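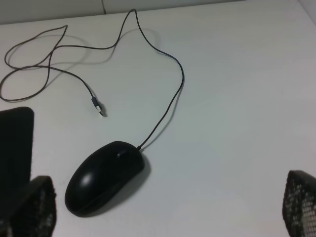

Segmenting cables and picking a grasp point from the wrist camera

Corded objects give a lot of pick-and-place pipelines trouble. The detector finds the body without difficulty, the planner produces a sensible grasp, and then the cable ends up under a fingertip or hooks on something during the lift. This tutorial adds a cable mask to an existing wrist-camera pipeline and uses it to score grasps. The test object throughout is a black wired computer mouse on a white table.

You will need a working Aranda install with the planner node running, a calibrated wrist camera, and Cladari for labelling. If you haven't done the hand-eye calibration yet, do that first. An error of a few millimetres doesn't matter much on the body of a mouse but it will put the cable mask in the wrong place entirely.

1. Set the view pose

Move the arm to a pose where the body and as much of the cable as possible are in view, with the gripper open. An oblique angle is fine. Save it as view_a. Lock exposure and white balance before you go any further. Auto exposure on a mostly white surface darkens the table and the thin sections of cable lose their edges.

2. Mask the gripper

Fingers and pads show up in the lower part of a wrist image, and if they are dark they will be picked up by anything that is looking for a dark cable. Perforated fingers are worse than solid ones, as the table shows through the holes and the lattice comes out looking like a lot of short cable segments.

Open the gripper to the width you use at view_a, take one image against an empty table, and paint over the gripper in Cladari. Export it as gripper_open.png and set it in the config:

static_mask: gripper_open.png
mask_dilate_px: 4

The mask is only valid at that opening width. If your approach starts from a different width, make a second mask.

3. Label two classes

Use body and cable. Put the USB plug in with cable. We tried it as a third class and the model confused it with the strain relief often enough that it wasn't worth keeping.

Label the cable as a polyline with a width, not as a polygon. Where it crosses over itself, carry the line straight through the crossing. Leave the shadows out. On a white table the shadow of a loop sits slightly to one side of the loop and repeats its shape, and a model trained on sloppy labels will give you two cables.

Our set has 1438 labelled images. The first usable results came well before that, but crossings stayed poor until we added more tangled layouts.

4. Train

aranda train --config cable_seg.yaml --steps 4000 --batch 32

Turn off the brightness augmentation that comes in the default config. It lifts shadows and cable toward the same grey. Rotation and small scale changes can stay on.

Check the overlays before you look at the scores. A thin mask that is one pixel off will score badly and still be perfectly usable for planning.

5. Score the grasps

The planner returns a ranked list of candidate grasps on the body. For each one, project the two finger footprints onto the table plane and measure the overlap with the cable mask. Throw out any candidate with overlap, then sort what is left by distance from each footprint to the nearest cable pixel.

cable_clearance_mm: 23
reject_on_overlap: true

For a mouse, the surviving grasps are usually across the width of the body, toward the palm end. The cable leaves from the front, so grasps close to the buttons tend to be rejected. If everything is rejected, lower the clearance before you touch anything else. The default is conservative.

6. Plan the lift

Add the cable mask to the planning scene as a soft obstacle for the approach only. Leaving it active during the lift makes the planner route around a cable that is now moving with the object – you will get long, odd trajectories or no plan at all.

Lift straight up and slowly, then take a second image before moving sideways.

Known problems

Wires hanging on a wall behind the table get labelled as cable. Crop to the table plane using the calibrated transform.

Glossy plastic can produce a highlight that leaves a hole in the body mask. Fill holes before you compute the centroid.

The Leltmont driver resets exposure on reconnect. Check it after every restart.

Moltmont Robotics Software – Docs | Contact | Copyright Moltmont | Back to top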